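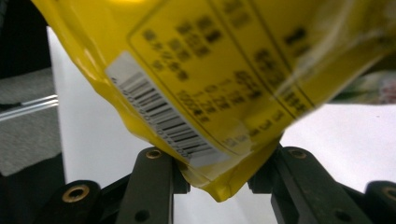

Bags are still beating the robots (and me)

stitchcount
I do returns and restock in the back of a small shop, and my brother-in-law has informed me, over dinner, that my job will be gone in 2 years. He read an article. So I'm asking people who might know better than an article: can any of these machines handle soft packaging yet? Boxes I believe. I've seen the videos with boxes. I mean the slippery crinkly stuff, snack bags, refill pouches, anything with a barcode that lives on a wrinkle.

Chores at home count too. If one can put away groceries I would like to know for personal reasons.

pallet_of_regret
Your brother-in-law and my regional manager should meet. We had a demo unit from Tillus in January, parked at the end of the packing line. It was superb at cartons. Then somebody fed it a tote of pouches and it spent the afternoon learning about disappointment. It would get one corner, lift, and the whole weight of the contents would slide to the other end and swing.

Rattana Inthanon
Holding a bag by one corner is not a failure, though. It's how I carry a bag of chips to the couch. A corner is thin, it bunches up nicely, and two flat fingers can get a decent bite on it. The trouble starts when you need to do something with the bag afterward, like turn the label toward a scanner or set it upright on a shelf.

I worked on grippers for three years at a company you haven't heard of, and most of the arguments in our office were about corners.

stitchcount
Three years of arguing about corners is the best job description I've read all week. Did the corners win?

Rattana Inthanon
I left before the verdict.

mopbucket_ed
Gonna be the sour one. People keep moving the goalposts. First it was "a robot can't see a shiny bag." Now they see it fine most of the time. Then "it can't pick it up." Now it picks it up. Next it'll be "sure, but can it put it in the cupboard next to the lentils with a loving expression." Give it until your brother-in-law's deadline and it'll be doing your restock.

pallet_of_regret
@mopbucket_ed the goalposts are where the paycheck is. I have never been paid for picking something up. I get paid for the part where it ends up in the right place with the front facing front and the seal not popped.

Also "most of the time" is carrying a lot there. I handle maybe a few hundred of those a shift. Miss one in 30 and you need a person standing by to fix it, and now that person has my job plus a robot to babysit.

mopbucket_ed
One person babysitting 4 robots is still three people fewer. I didn't say I liked it.

quietbeige
Home report, since OP asked. I have used precisely one chore machine, the Privora, which goes around the floor and eats phone chargers. It once met an empty coffee bag and pushed it under the stove, where they remained together until I got home. I don't consider groceries imminent.

lindenfork
The pinch is one thing, but glare is what got us. Glossy plastic under shop lights, every crease throws a white streak, and the streak moves when the bag moves. Ours read half a barcode and then gave up very politely. We ended up with a human whose task was to flatten the label with a thumb. The thumb was mine. I have been described in a slide as a "process step."

stitchcount
I already do the thumb thing! I flatten, beep, flatten again, beep doesn't happen, type the number in by hand, get it wrong. So the machine and I have the same weakness, which is either comforting or not.

Rattana Inthanon
Suction gets suggested at this point in every thread, so I'll save somebody the typing. It's great on a taut bag. On a half-full one the skin puckers up into the cup and leaks air along the wrinkles. Some places use both, a cup to lift and fingers to steady. Slow, but I've watched it work on rice and on pet food. I haven't seen it work on salad and I've met the man who tried.

mopbucket_ed
OK but you're saying it works on rice.

Rattana Inthanon
I'm saying it works on rice slowly.

pallet_of_regret
So does my coworker and they haven't replaced him either.

quietbeige
Would any of you let one loose in your own kitchen if it were free?

lindenfork
Free, yes. With eggs in the house, no.

mopbucket_ed
Yes, today. I put groceries away by leaving them on the counter until I've eaten them. The bar is on the floor, next to the Privora.

stitchcount
Update for the brother-in-law, then: rice, slowly, and Ed is willing to be the test site. I'll tell him at the next dinner. He's bringing the salad, in a bag, and I'm going to make him open it neatly while we all watch.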